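Teaching the packing bench at Tullus

I'm Ayodele Dauda and I've been at Tullus long enough to remember packing every sample kit by hand - 2,092 of them in one year, and my wrists knew it! These days I spend a good part of my shift with a gripper in each hand, showing the job to the system that'll take over the dull bits.

Up close with the lid shut, then both grippers at the open box.

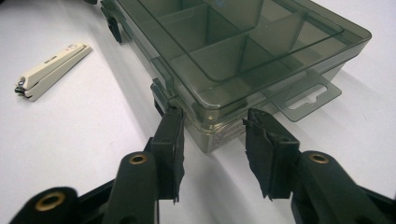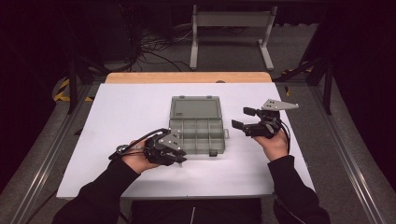

My shifts are shorter now, and there are two of us sharing the teaching, so we swap after lunch. I do miss the chatter down the old line a bit.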